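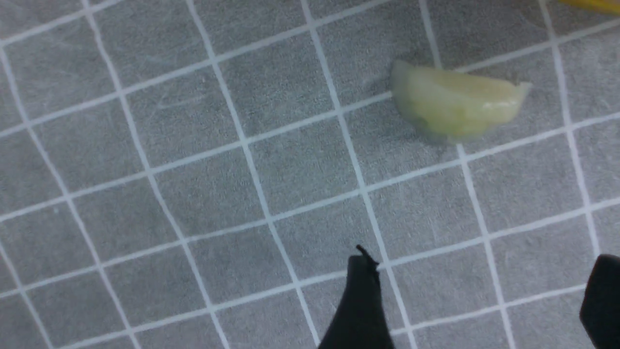
## Friday, March 1, 2019

Worked on the floaters again after dinner. These are the animals for Skadia, the gas planet, and I have been stuck on them since November. The trouble is still how they come down to feed without losing all their lift. Tonight I gave them a second bladder that they can squeeze flat with a ring of muscle. It looks ugly in the sketch but I believe it more than the old version.

Redid the sums for the big one. Total mass came out at 2,236 kilos and the lift at 2,171, so it sinks slowly unless it swims. I can live with that. A resting adult could hang off one of the drifting mats and let go when it wants to drop.

Randa Bataineh wrote back about the eyes. She thinks 8 is too many for something that lives in haze and that most of them would be lost over time. I don't agree yet — the lower ones are for watching the young — but I may shrink the top pair and see how it looks.

The Kutmont walkers are on hold. I have nearly 103 pages of notes on them and no legs I like.

Duangjai Phuthong wants two finished plates for her zine, one animal and one plant. I'll offer her the floater and the Tsai reed, the one with seeds that crawl. The reed needs new shading, and the roots have to be redrawn where I smudged them.

Also need to settle the name. Funmont was a joke name for the moon and now everyone uses it.

Stopped at eleven. Tomorrow the muscle ring from the side, then the reed roots if there's time. Buy a new eraser.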